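HELLARGATE — The Grurkberg Community Choir will open its new season this July with a run of 4 free evening concerts at the old Hellargate grain hall, and everyone in town and well beyond it is warmly invited to come along, sit down and, if the mood takes them, sing.

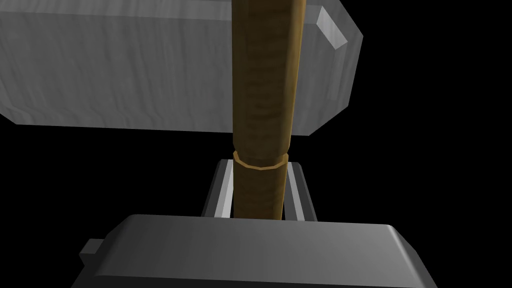 Svitlana Marchuk

The choir started with a handful of neighbors and a borrowed piano, and it has since grown to 36 singers, which still surprises those of us who remember those first chilly rehearsals. The new program, called Lumulia, brings together lullabies, harvest songs and a few old radio tunes that plenty of grandparents will know by heart. Song sheets will be on every chair — large print is available at the door.
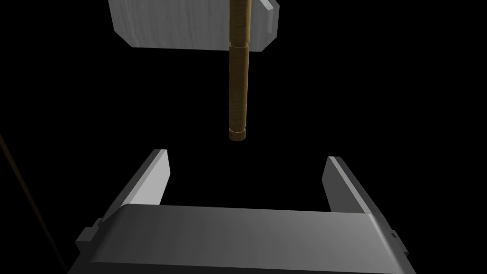
Larysa Ivanyshyn wrote after the spring preview that she had not heard her mother's lullaby sung in public since she was a girl, and that she hummed it the whole drive home. Letters like hers have meant a great deal to all of us, and two more lullabies have been added on the strength of them.

The hall seats 200, so please come early if you'd like to be near the front. Doors open at 6:30 p.m. and the singing begins at 7. Tea and poppy seed cake will be served at the break.

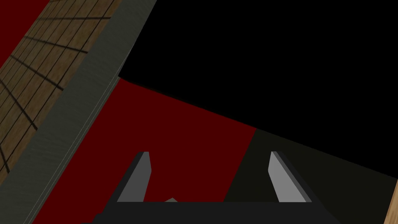 Will there be room for children? asked Aroha Tawhiri at Thursday's open rehearsal. There certainly will — the front rows on the left are being kept for families, and little ones are welcome to wander, dance or fall asleep as they please.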